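Letters night, again

So I finally made it to one of Inna Pylypenko's letter-writing evenings, the ones for jailed reporters, and I'm annoyed I left it so long! I wrote 2 letters in the end, one to a radio journalist and one to her editor (same trial, same awful judge). My handwriting hasn't had a workout like that since high school.

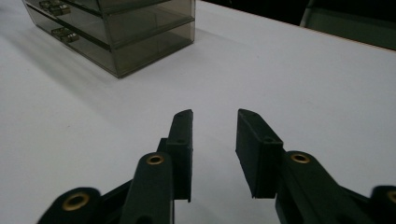

What to put in a letter

Keep it boring, Inna says. The censor reads it first, so no politics and no mention of the case. I went on about my tomatoes and the neighbour's dog for a whole page. Aurélien Brunet drew a pelican, which was pretty good.

They've posted 439 so far and want to reach 600 by January. Bring your favourite pen, and stamps if you've got any spare.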